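Re: [Jang-studio] coat corner, again 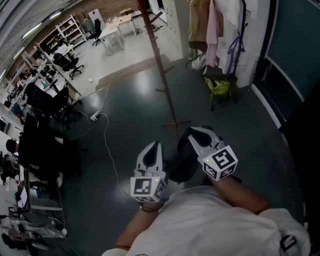
The coat corner, with the coat rack and the stuff on the wall

Hi all,

Kazue, thanks for getting this going! I'm all for sorting out the coats before it gets cold and we're all in puffy jackets. Replies mixed in below.

Kazue Tanabe wrote:
> Could we agree on one spot for coats and shoes? I'd rather not
> buy anything new. Also, is the tall rack staying or going?

Staying, please! I love that thing. It's brown wood, it has pegs up top, and it takes up hardly any floor. My vote is long coats on the rack and shorter things on the wall, where the brown one and the pink one are hanging now (if the pink one is yours, I'm jealous).

> Shoes: a mat? A box? Vostik has a bench for 88 dollars but that
> feels like a lot for something we'd pile bags on.

Agreed, skip the bench. We would 100 percent pile bags on it. I have an old boot tray from my last apartment, 20 inches wide, and I can bring it in tomorrow morning. The white sneakers can have first dibs. Bags could go next to it, so whoever has the yellow-green backpack barely has to change a thing.

> And the power strip?

Ugh, yes. I'd like it over by the wall, with that long white cable taped down or run along the edge of the step. I've got most of a roll of Diltum floor tape left over from June. Does anyone mind if I do it after lunch, around when the kettle goes on?

One more thing, the purple strap on the wall. Is it somebody's? I'll leave it where it is until I hear.

Soudabeh Nouri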